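Threads > Su-chen Choi > House rules for a picking cell

Last updated: July

Okay, a few people asked me to write up the rules we use for our bin-picking work at Plistberg, so I'm going to do it as a thread and it's going to be long, sorry in advance, get yourself a coffee. These are house rules. They aren't a standard, and if your site has a safety person, that person outranks me on every line of this.

Quick background so the rest makes sense. We sort returned desk electronics for a reseller called Mok. Small stuff, mostly plastic, all shapes. The arm picks, a person checks, and we log every attempt. When I started we had a wiki with 24 pages of procedures and I loved every one of them (I wrote most of them!) and people at the cell used maybe two.

So the first rule is about rules. If it doesn't fit on the card taped next to the stop button, it's reference material. Keep the reference material, please, I'm fond of mine, but don't expect anyone to recall page 17 with a pick hanging in the air.

Rule one on the card: say it out loud before you enable. "Enabling" is enough. Wait for an answer from anyone inside the tape. A nod doesn't count. I know it feels silly when it's just you and one other person you've been chatting with all morning. Do it anyway, and after a week or so it stops feeling like anything at all, a bit like putting on a seat belt.

Rule two: the arm is live until the pendant says it isn't. A still arm tells you very little. It may be waiting on a camera, or planning, or paused by someone who has gone off for lunch. We had a visitor from Stoltonov lean in to straighten a part in the middle of a plan, a perfectly sensible person with years in the trade, and he was fine, but I had to go sit down afterward.

Rule three, and I'll go on a bit here because it's the one I get the most mail about: do not tidy for the robot. Tip the items out and leave them how they land. If they're on top of each other, leave them. If one ends up on its edge, lovely, leave that too.
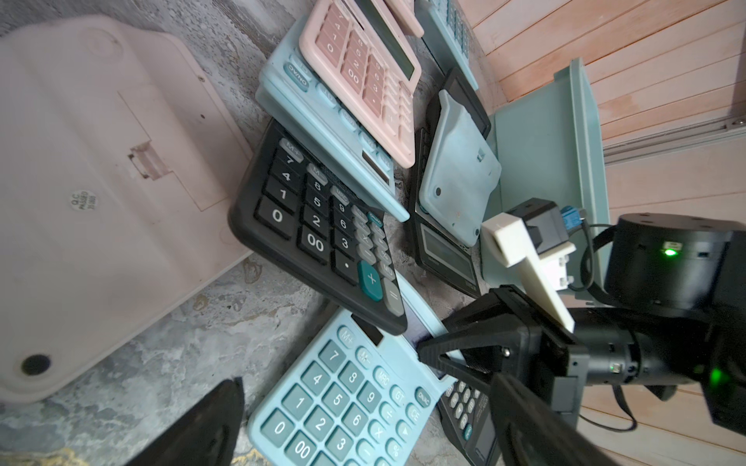 Calculators, wrist camera view. Black, blue and pink, overlapping, one nearly on edge. Leave them be!

I understand the urge, I really do. You see a pink one lying across a blue one lying across a black one and your hands just want to square them up. But if you square up every pile, you end up with 400 attempts on neat rows and a success rate that falls apart the first time a real tote gets emptied in front of the gripper. I'd much rather have the lower number and believe it.

There's a small exception. If an item is cracked, leaking or has a battery hanging out, the run stops and the item comes out by hand, with gloves, after rule two. Write down that you took it out. A pile with one thing removed is a different pile, and whoever reads the log next month deserves to know.

Somebody asked under my last thread whether face-down items should be flipped. No! Face-down is a perfectly good pose. The underside of a thing is often the harder grasp anyway, with the rubber feet and the battery latch and all those wide flat panels, and we want those in the set.

Rule four: write down the failures the same way you write down the successes. Same form, same number of fields, same person. We used to have a free-text box for failures and a checkbox for successes, and guess what, failures got logged a lot less near the end of a shift. It wasn't dishonesty at all, people were tired and one path had more typing in it. We made both paths four taps long and the gap closed up.

I should say what four taps gets you. Item type, pose (flat, overlapped, on edge, other), grasp outcome, operator touched anything yes or no. That last one took the most arguing. People hear it as an accusation, so I spend a good chunk of onboarding explaining that "yes" is a completely fine answer and I press it myself all the time.

Rule five: check the fingers and the cable at every changeover. Wiggle each finger (after rule two, always after rule two), look at the screws, follow the camera cable with your eyes all the way from the module to wherever it's clipped. Cable loops near a wrist joint like to grow. If the loop looks bigger than it did this morning, reclip it and run the wrist through its range slowly before you go back to speed.

We do a fuller inspection every 2,000 picks, with the fingers off and the bracket checked for hairline cracks. I picked that figure mostly so it would be easy to remember, and then Dostirby, who supply our finger pads, told us their own habit is similar, so it stayed. Your interval should come from your own wear. Start short and stretch it.

Our last one came late, by the way. The counter said 2,993 when I looked. I'd been treating the reminder email as someone else's reminder email. The pads were more worn than I like and I wrote myself up in the log, under my own name, and now the cell won't start a new batch past the limit until somebody signs. I'd recommend that to anyone whose memory is like mine.

Rule six is short. Anyone can press stop, for any reason, and the person who pressed it doesn't have to explain until they feel like explaining. New people get to press it on their first day, on purpose, with the arm moving, so their hand knows where it is.

A couple of things that aren't on the card but that I say a lot: tie your hair back, no lanyards inside the tape, and please don't put your coffee on the controller cabinet. I have done that last one. It was a full mug.

If you want the card as a printable page, reply and I'll send it over, it's one side, large type. And if your shop has a rule we don't, please tell me, especially about mixed totes. Ours is still only half a paragraph and I'm not happy with it yet.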